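Changing the finger blocks on the small arm

These notes cover swapping worn finger blocks on the two-finger gripper of the bench arm at Multgate. The same steps work for the arm at Fisby, apart from the cable clip, which sits on the other side there.

When to do it

We change the blocks every 2,000 cycles, or sooner if a basket rim starts to slip in the grip. The counter is on the second page of the pendant. Write the reading in the cell log before you start, then reset it when you finish.

What you need

A hex key that fits the bracket screws – check it seats fully before you put any force on it. A pair of new blocks from the Athumani box, a lint-free cloth, isopropyl alcohol and a small tray for the screws.

Taking the old blocks off

Move the arm to the service position and open the gripper all the way. Press the stop button, switch off at the wall and hang your tag on the switch. Hold the bracket with one hand while you undo the screws with the other, so the load does not go through the wrist. Put the screws in the tray. If a block sticks, work it from side to side. Do not lever it with a screwdriver, as the bracket face marks easily and the next block will then sit crooked.

Cleaning and fitting

Wipe both bracket faces and let them dry. Look for old thread lock in the holes and pick it out. Set the new block against its shoulder, start all the screws by hand, then tighten them a little at a time in turn. Fitzgerald Doucet's setting for the driver is 11, and it has worked well on both arms. Do the second side the same way.

Setting the zero

Take your tag off, power up and run the fingers closed at the slowest speed. They should meet flat along the whole face. If there is light showing at one end, loosen that side and seat it again. Save the closed position as zero, then open and close 2 more times and check that the reading comes back the same.

Checking the wrist camera

New blocks can sit slightly higher in the camera view than the old ones. Open the live picture and make sure both finger tips show along the bottom edge with the gripper open. If the Skenonitz software has a mask saved for the old blocks, redraw it now. Try a few slow approaches to an empty basket before going back to normal speed, and keep a hand near the stop button for the first 200 cycles.
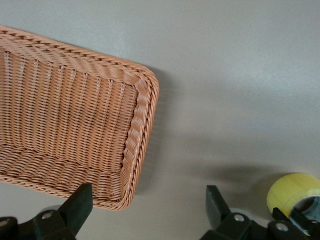
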